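The Lead Drawer

Promier Repairs had been in Arnthorpe for longer than I had, and when the lease ran out in July I was the one left with the keys. The front of the shop went quickly. A man came for the counter and took the till as well. The shelves went to the church hall, and the window sign went into a skip with the carpet tiles. By the last week I had worked my way to the back room and the table under the blue-grey wall.

We had never put paint on that wall again after the first time. There were scuffs on it from chair backs and elbows, and paler streaks where I had once tried to clean it with the wrong cloth. I had meant to do it every spring. The landlord said not to bother, the next people were having it boarded.

I kept the black cloth on the table. It had been my idea, years before, after I lost a screw from a customer's radio and found it two days later in my shoe. You could see a screw on black. It also hid the burns in the wood from the soldering iron, and I hadn't told the landlord about those.

The drawer was the last thing. It was wide and deep and it stuck halfway. Every lead that came into the shop without its machine had gone into it, and every lead that went with a machine the customer never came back for. I'd sold a few out of there. I'd sworn at it a good deal more. When I pulled it right out, the leads came up in one piece, like something from a drain, and I carried them over to the table and set them down at the back, in the left-hand corner.

Then I went to find something to put them in. There was a stack of cardboard in the passage from when the Brornel parts used to come, and I took a shallow one with four low sides. I thought one tray would do. Good leads in the tray, the rest in a bag. I put the compartment case at the back of the table too, with the lid shut, because it was going home with me and I didn't want it to get mixed up with the rubbish.

I made tea first. Then I drank it standing in the doorway.

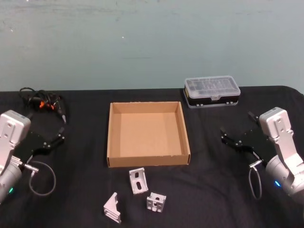
Somebody called through from the passage that it would be quicker to throw the lot away, that no one mends anything now, and that a new lead cost less than the hour I'd spend on an old one. I said I'd be done by five. The voice said it had heard that before, and the street door shut.

It was probably right about the hour. I sat down and pulled at the nearest end.

There is a way of doing it. You don't pull hard. You find a plug and follow it back, and when it goes under something you lift the something up and pass the plug beneath. If you pull, you make a knot, and then you have to pick at the knot with your nails. I knew this perfectly well and pulled anyway, and made a knot, and had to pick at it.

The first one I got free had an orange connector. I remembered those. They came from a run of machines made by a firm called Salinas, who used a plug that fitted nothing else, and then went out of business and left everybody with the plugs. We'd had eleven of the machines in at one time. People would ring up and ask if we had the lead, only the lead, and I would say yes, and they would come all the way across town for it.

I laid it in the tray. Then I took it out, wound it round my hand, tied it with its own tail and laid it back. It looked better like that.

By three o'clock I had a row. I had stopped dividing the good from the bad, because I had nothing left to test them with. The meter had gone with the counter. I looked at the ends, and if the ends were straight and the rubber wasn't cracked I called it good. A few I kept because I knew them. One had blue tape near the plug, put on by me, in the winter when the heating failed and we worked in our coats. It had belonged to a tape deck. The owner had owed us £57 for the job and never came, and in the end we sold the deck to cover it and kept the lead by mistake. Whoever bought it must have wondered.

The thin cord was the worst. It ran through all the others, in and out, and each time I thought I had come to the end of it there was more. I got it loose at last by doing everything else first. When there was nothing round it, it simply lay there on the cloth, not very long at all.

I opened the case then, to see whether there was room for it. There wasn't. Every compartment had something in it, the way I'd left it, and I looked at them for a bit and pressed the lid down until it clicked.

The tray was full. I tried to lift it by two sides and the bottom sagged, so I slid it to the edge of the table and got my arm underneath. The cloth started to come with it. I put the tray down again, pulled the cloth straight out of habit, and then remembered I was supposed to be taking the cloth as well.

The street door opened. Somebody asked if I was done.

I said nearly. I asked if there was another box in the passage, a deeper one, and whether anyone still lived out past the station who'd had one of the Salinas machines. There was a long breath, and then the sound of cardboard being moved about.

We put the tray inside the deeper box, tray and all, and folded the cloth over the top. The burns in the table were bigger than I'd remembered. I stood the kettle over the largest one, and then I needed the kettle for the car, so I took it off again.

I carried the case myself. It was past six when I put the keys through the landlord's door.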